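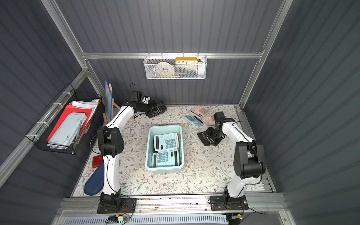
2 min read

Groston Allotment Society
Minutes of the general meeting, 9th July

Present: Tatiana Gajdoš (chair), Dušan Hudec, Yara Masri, Přemysl Tóth, and members. Apologies: Tatiana Kollár.

1. Minutes of the March meeting
Agreed with one correction. The plot swap at Ojeda Lane was between plots 2 and 40, and the minutes had it the wrong way around.

2. Water
Dušan reported that the lower tap is leaking again at the joint. Celik quoted $367 for a new standpipe, parts and labor. Agreed to accept. Members asked that hoses not be left running overnight — two plots below the path were flooded in June.

3. Rents
Yara proposed holding rents at $80 for a full plot. Přemysl wanted a small increase to cover fencing. Put to a vote and held at $80.

4. Fence on the Undanach side
Deer are getting in by the compost bays. Přemysl will price wire and posts. Dušan has up to 40 feet of used wire in his barn, free if someone collects it.

5. Waiting list
Two half plots offered, one accepted. Tatiana K. to write to the next name.

6. Other business
Bonfires: not before dusk, as before. The shed key is still missing. Yara will get another cut.

Next meeting to be set once the standpipe is in.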